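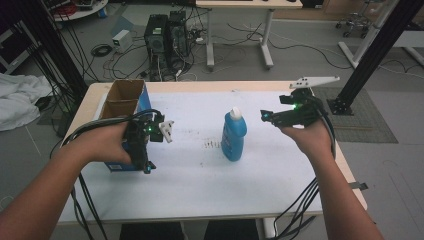

A worker holds a Temura hand-held gripper in each hand at a table with a blue plastic bottle and an open cardboard box.

Print this article
E-mail this article

Itport has started renting out its Temura hand-held grippers by the month, the company said Wednesday, December 11, 2019. Until now the grippers were sold only as part of a full robot cell.

The Temura kit comes with 2 grippers, cables and the recording software. A person wears nothing and programs nothing – he or she picks up the grippers and does the job by hand, and the software saves the motion so a robot arm can be trained on it later.

Rent is $800 a month for a pair, with a minimum term of three months. Customers supply their own computer. Setup at the customer's site is included in the first month's bill, and extra finger plates are charged separately.

"Most of the shops that call us want to try this on one task before they buy an arm," said Amarachi Igwe, who manages rentals at Itport. "They had no way to do that with us before."

Oyewole, a contract packing firm, has had a pair since July. Its staff used them to record bottle handling and carton loading, and the firm plans to keep the kit through the spring. A supervisor there said new users needed a morning to get used to the weight and to the cables, which run back along the forearm.

The cables remain the main complaint. Rival supplier Grandov sells a cordless model, though it does not rent. Igwe said Itport is testing a cordless version of its own but would not give a date.

Itport has 25 pairs set aside for the rental program. Orders are being taken by phone, and the first kits ship next month.

Print this article
E-mail this article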